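4.2 Preparing a chilled lemon drink in the steel cup

Applies to the Vosholm conical cup, 584 ml. Read section 4.1 (First wash) before using the cup for the first time.

Before you start

Set a cutting board on a flat, stable table. A wooden board is suitable. Stand the cup on the board with its base fully supported - the cup is wider at the rim than at the base and tips more easily when its foot overhangs an edge.

1. Wash the lemon under running water and dry it.

2. Cut off both ends. Cut the middle part into even slices and remove the seeds with the tip of the knife.

3. Put the knife away from the working area before filling the cup.

4. Set aside two slices on the board, next to the cup. Place the remaining slices in the cup.

5. Add the herbs or other green garnish. Longer pieces may stand above the rim.

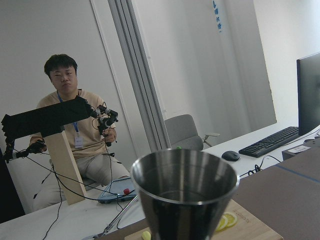 6. Add ice until the cup is half full.

7. Pour in 100 ml of syrup, then fill with cold water. Stop two finger widths below the rim.

8. Stir with a long spoon. Do not scrape the spoon along the inner wall.

9. Add the reserved slices and serve.

Note: The polished exterior shows fingerprints. Hold the cup near the base when moving it and wipe it with a soft cloth before serving.

Note: Condensation may form on the outside of a chilled cup. Dry the base before standing the cup on bare wood.

CAUTION: Do not leave lemon juice in the cup overnight. Acid left standing can mark the finish.

CAUTION: Do not heat the cup on a stove or in a microwave oven.

Clearing up

10. Empty the cup and rinse it with warm water. Wash with mild dish soap, rinse again and dry at once. Store upright - do not stack.

11. Discard the lemon ends and any scraps left at the edges of the board. Scrub a wooden board along the grain and dry it standing on its long side. Do not soak it.

For stains that remain after washing, see section 6.2 (Water marks and discoloration).

Text revised Jul 21, 2022. Editor: Leonora Lumanlan.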